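Home | Projects | Reports | Contact
Last updated: 30/04/2020
3 min read

Progress report: review of the Manole simulation kit

In this period we tested the grocery packing task, in simulation only. The license from Zosbridge covers 3 workstations, and all are now in use.

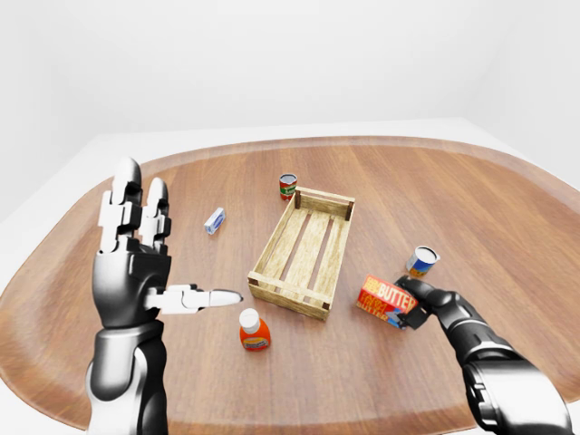

Butter package in the right gripper, beside the crate.

We completed 1119 trials, and 786 were accepted for the review. Most rejected ones had a wrong grip on the box.

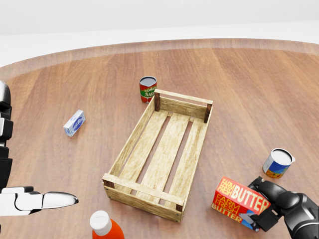 Right arm with the butter box, crate still empty.

The start position is now fixed by a script – this saved us much time.
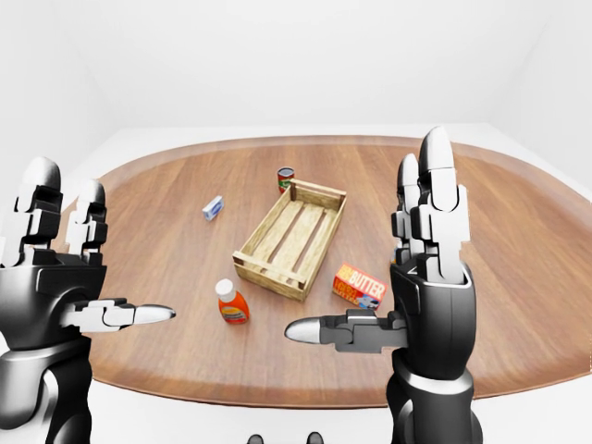 Dendgate replied that the kit is good value, but the manual needs more examples for two-handed work. We agree, and we have asked the supplier for a new version. 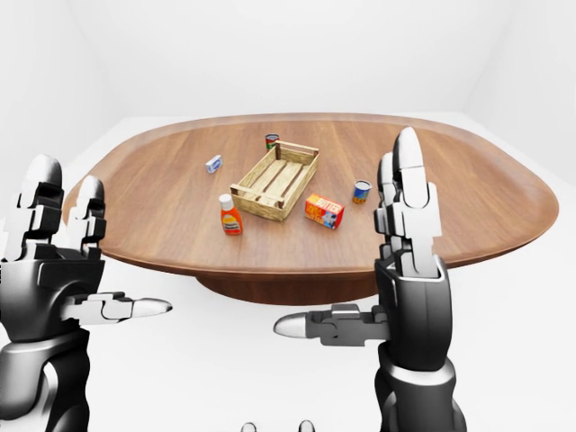 The remaining budget is enough until June. Next we will compare the results with the older kit at Grurkdale.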